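Bestutik 33 under-counter fridge: long-term review

Reviewed by Rodica Surdu
Sunday, April 15, 2018

The Bestutik 33 is a compact under-counter refrigerator sold for small offices, staff rooms and meeting suites. It has a single door, two glass shelves, one drawer and no freezer compartment. I have had it under test in a shared kitchen at Uvthorpe, where it holds packed lunches, milk and the food put out for meetings. It replaced a Nindodum unit of similar size, which is used for comparison where that is useful.

The test covered three things: how evenly the cabinet holds its temperature, how quickly it recovers after the door has been open, and what it is like to live with. Power use was logged with a plug-in meter, but the kitchen is not a controlled room and the readings should be taken as a guide to this site only.

Installation

The fridge arrives upright in a carton with foam corners. It needs a gap behind it for the condenser and a smaller one at each side. The manual gives these distances on page 2, in a drawing that is hard to read, and repeats them nowhere else. Measure the recess before ordering. The plug and cable leave the cabinet at the lower left, and the cable is short. In our case the socket was on the right and had to be moved.

Levelling is by two screw feet at the front. The rear runs on fixed rollers, so any slope in the floor from front to back has to be taken up at the front alone. The feet turn easily by hand with the cabinet tipped back slightly. The door can be rehung on the other side with a cross-head screwdriver and a spanner. The blanking caps for the unused hinge holes are supplied, though one of ours was a loose fit and has since been lost.

Temperature

I placed one probe in a glass of water on each shelf and one in the drawer, then left the cabinet closed overnight. With the dial at its middle setting, the top shelf settled at 5°C, the lower shelf at 4°C and the drawer at 3°C. That is a good spread for a fridge with no fan. The Nindodum showed twice the difference between top and bottom, and anything pushed against its back plate tended to freeze.

The dial is marked 1 to 5 with no indication of what the numbers mean in degrees. Moving it by one step changes the cabinet by a little over one degree, and it takes several hours to settle. People will turn it to 5 on a warm day and forget it. A cover or a lock would help in a shared kitchen, and neither is offered.

Chilled sandwiches are the main load here, and they are the food for which a steady cabinet matters most. We take them out as late as possible before a meeting and put back nothing that has stood on the table through it.
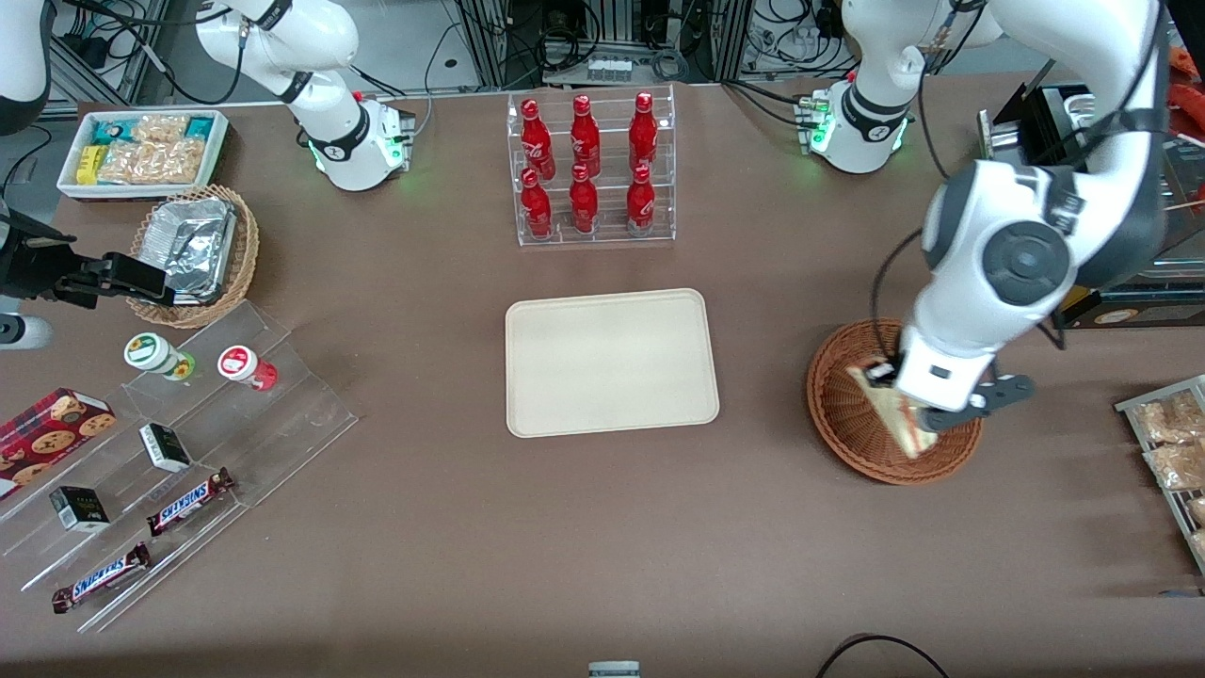

Recovery after opening is the weaker result. With the door held open for two minutes in a warm room, the top shelf air probe climbed to 13°C and took 33 minutes to return to its starting point. The water probes barely moved, so the food itself is in little danger from normal use, but repeated opening over a lunch hour does add up. On the busiest day of the test the glass on the top shelf reached 8°C by the end of the lunch period. Milk is better kept on the lower shelf for this reason, despite the bottle rack in the door being the obvious place for it.

There is no door alarm. The door will close by itself from a hand's width, and will stay open from any wider angle. The magnetic seal is even along all four sides and gripped a strip of paper everywhere I tried it.

Shelves and drawer

The shelves are toughened glass with a plastic edge at front and back. They slide in on moulded rails and can be set at any of four heights. The useful depth is reduced at the bottom by the compressor step, which takes up the rear third of the floor. The drawer sits in front of it and is correspondingly shallow.

Packed sandwiches stack badly in the drawer and well on the shelves. Wedge packs can be stood on their long edge in a row, with the labels forward so that the dates can be read without lifting each one out. Miyuki Nagano, who orders the food for our building, found that the lower shelf takes a full meeting order if the upper one is raised by one position. The Nindodum could not manage this with its fixed middle shelf.

One complaint concerns drainage. Water runs down the back plate into a channel and out through a hole with a plastic plug tool in it. Crumbs collect in the channel. If the hole blocks, water spills over on to the compressor step and then under the drawer, where it goes unnoticed. It happened once during the test. Clearing it took a minute with the tool supplied, but the shelf has to come out first.

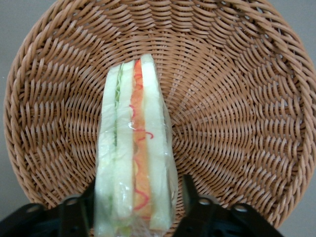

Noise and power

The compressor starts with a soft click and runs with a low hum. In a kitchen it is not noticeable. In a quiet meeting room it would be, and I would not place it within arm's reach of a chair. There was some rattle in the first week, traced to the drip tray touching the rear pipework. Bending the pipe away slightly cured it. The gap is visible with a torch and is worth checking before the cabinet is pushed home.

Over the test the meter gave an average close to the figure on the energy label. Use rose on days of heavy opening, as expected. The light is a single LED at the top and does not reach the drawer well.

Spares and service

Bestutik sells shelves, seals and door racks direct. I ordered a replacement blanking cap and a door rack from Pîrvu, the distributor, to see how the process worked. The rack came within the week. The cap was out of stock and is now promised for May. The cabinet guarantee is two years, with the compressor covered for longer, provided the unit is registered within 100 days of purchase. The registration card is tucked inside the manual and is easily thrown out with the packing.

Good: even temperature, sound door seal, adjustable shelves, low noise.
Less good: slow recovery, unmarked dial, short cable, drain channel that catches crumbs.

The unit stays in service at Uvthorpe. I will add a note on the drain after the summer, when the kitchen is at its warmest.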